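What is the offside rule?

In football, you are offside if you are nearer the other team's goal line than both the ball and the second-last defender when a teammate plays the ball to you. The goalkeeper usually counts as one of those two defenders.

You can't be offside in your own half – or straight from a throw-in, a goal kick or a corner. If you're level with the second-last defender, you're onside.
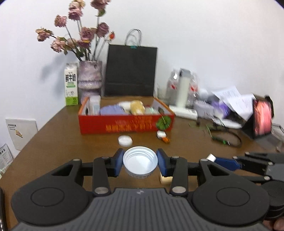
A round white lid, with the threaded inside facing up.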